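Review: Skaltura handheld gripper handling guide, second edition
Reviewed by Harvey Fehr

Skaltura sells this guide as a spiral-bound book of 52 pages with a set of printed check cards. It covers people who collect demonstrations with handheld grippers, mostly on cloth. I used it at our Flomstead site through November, on garment tasks only.

The strongest chapter is the one on contact surfaces. It sets a pad inspection every 200 grasps and asks the operator to log the state of each inner edge separately, left and right. Earlier house rules at Flomstead treated the pair as one part, and the logs were useless for tracing slips. The guide also defines "frayed", "scuffed" and "lifted" as three different entries. Golnar Mohammadi and I graded the same pads without conferring and disagreed on two.
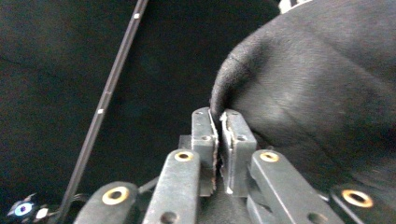 Grasp rules for soft goods come next. Take a fold, close until the pads hold it, pause, then move. Dark fabric gets its own page, with a requirement to check exposure before the first grasp - sensible, but it gives no target value. Fenna Claeys ended up writing our own number on the card.

The section on linkages is thin. It says to check pivots for play at the start of a shift and stops there. No limit is stated, no method, no gauge. The older Masilela sheet does this better on a single page.

Record keeping is sound. Session names, operator initials and pad serials all go in one line, and a session without a pad entry is marked incomplete. We ran 780 sessions under the scheme and had to reject four.

The cards are coated and wipe clean. The binding is poor, and my copy lost its back cover on a Sunday shift.

Recommended for cloth work. Sites handling rigid parts should wait for the next edition or keep their own rules for pivots.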